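Practice Kitchens

The arm at Undach learned to clear a counter without touching a real one. Saron Mersha's team trained it on 4000 simulated runs spread over 200 kitchens, each with its own cabinets, sink and stone. The camera rides on the wrist, so the view tips whenever the arm turns.
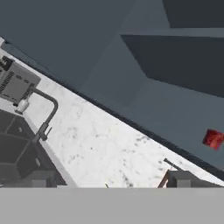 What carried over

In January the team moved the trained program, called Dekis, to a real arm and gave it 700 tries. It did best when the simulated views had been tilted hard during training — level views left it lost near the sink. Feven Tesfamariam, who ran the tests, says shiny faucets still cause most of the misses. Her next round adds 2 more counter finishes and a wider range of lighting.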